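# Billine Handwriting Recollections

A collection of short written accounts in which adults describe how they learned to write by hand at school.

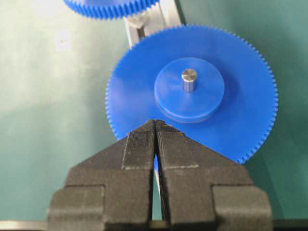
Waltraud Grube wrote after reading the first release that the accounts dwell on punishment and say too little of pleasure. She remembered a whole winter of loops and slanted strokes as the happiest part of her school day, and asked that the second call for contributions leave room for such memories. The wording of the call was changed accordingly. The current release contains accounts received under both versions, and the `call` field records which version each contributor answered.

## Contents

The collection holds 236 accounts by 163 contributors. Contributors were permitted to send more than one account, provided that each concerned a different school or a different teacher. No account exceeds 800 words. Longer submissions were returned to their authors for shortening and were not cut by the editors.

Files are supplied as plain text in UTF-8, one account per file, with a single table of metadata in CSV format.

```
billine/
 accounts/
 metadata.csv
 call_first.txt
 call_second.txt
 CHANGES.md
```

## Metadata fields

| Field | Content |
|---|---|
| `account_id` | Identifier of the account |
| `contributor_id` | Identifier of the contributor, stable across accounts |
| `decade` | Decade in which the contributor began school |
| `setting` | `rural`, `town`, `city` or `unstated` |
| `hand` | `left`, `right`, `both` or `unstated` |
| `tool` | Writing tool named first in the account |
| `call` | `first` or `second` |
| `translated` | `yes` or `no` |

The `decade` field was completed by the contributors themselves. It has not been checked against school records, and several contributors noted that they were unsure. The `hand` field refers to the hand used for writing at the time described. Left-handed contributors who were made to change hands are entered as `both`, and the text of the account should be consulted for the details.

`tool` takes the contributor's own word wherever possible. "Dip pen," "steel nib" and "school pen" therefore appear as separate values, although they may refer to the same article. Users who require a smaller set of categories should prepare their own mapping and publish it with their results.

## How the accounts were gathered

The first call was distributed through reading rooms, adult evening classes and the Girel newsletter. It asked one question: "How were you taught to write by hand, and by whom?" The second call added a sentence inviting contributors to mention anything they had enjoyed. Both calls closed in December.

Submissions were accepted on paper and by email. Paper submissions were transcribed by one editor and read back against the original by another. Spelling was preserved except where an obvious slip made a sentence impossible to follow. Such corrections are placed in square brackets.

Accounts written in German were translated into English by the editors, and the translation was sent to the contributor for approval. The original German text is not part of this release. It may be consulted on request at the Hamann reading room.

## Names and privacy

Contributors agreed in writing to publication under an identifier. The names of teachers, classmates and schools have been replaced with bracketed labels such as `[teacher A]` and `[school]`. Labels are consistent within an account but not between accounts, so `[teacher A]` in one file has no connection with `[teacher A]` in another.

Place names smaller than a county or district were removed. Nicknames were kept where the editors judged that they could not identify a living person. Fifteen accounts were withdrawn by their authors before publication and are not included in any of the totals given above. Their identifiers have been retired, which explains the gaps in the numbering.

Any contributor may still withdraw an account. Users are asked to replace their copy when a new release is announced in `CHANGES.md` and to delete earlier copies.

## Suitable uses

The collection was prepared for teachers in training, local historians and students of memoir. It has been used in seminars on classroom discipline and in writing workshops, where an account is read aloud before participants draft their own.

It should not be treated as evidence of how widely a given method was practiced. The contributors chose to take part, and those with strong memories of a particular teacher were more likely to reply. Dialogue in the accounts is remembered speech, written down many years later, and should be cited as such.

The collection should not be used in any attempt to identify a contributor, a teacher or a school.

## Known limitations

- Accounts of city schools outnumber those of rural schools.
- Contributors who left school early are poorly represented.
- The two calls differ in wording, and the tone of the replies differs with them. Comparisons between decades should take `call` into account.
- Drawings and samples of handwriting enclosed with paper submissions were not scanned.
- The `tool` field is empty where an account describes only slate exercises without naming what was used to write on the slate.

## Related material

The Helix index of school primers, maintained separately, lists copybooks mentioned in the accounts under their printed titles. It is not required in order to use the collection.

## Corrections

Corrections should quote the `account_id` and the line concerned. Changes to the text of an account are made only with the agreement of its author. Changes to metadata are made by the editors and listed in `CHANGES.md`.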